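4.2 Segmenting crinkly things

Cunau's planner wants one mask per object, and snack packaging is reluctant to cooperate. Clear film takes on the colors of whatever it covers, and our segmenter, left alone, will gladly merge a bag with the bedding. 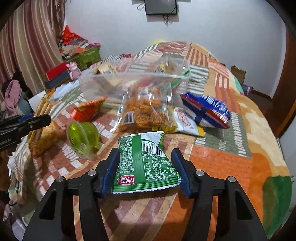 2 min read

In the close view, the green packet between the finger pads lies upside down, its serrated seal toward the gripper. The stock detector, Fendeck, treated the barcode, the nutrition table and the red logo as separate graspable objects — a generous reading of one snack. We therefore pool mask proposals over 14 consecutive images and discard any that survive in fewer than 5. The patchwork cover remains our hardest background, as every patch has the crisp edges a packet ought to have.

Grasp width is set by the Palomino controller from the pooled mask, with no depth term. Glare on tight wrap made depth worse than useless, a finding that cost Hsin-yi Au most of March.
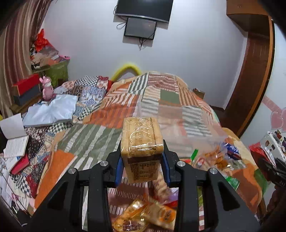
Figure 2. Wrapped bread held between the two contact pads, over the patchwork quilt.

Failures that remain are mostly splits at printed bands, which the planner reads as gaps. We return to these in Section 5.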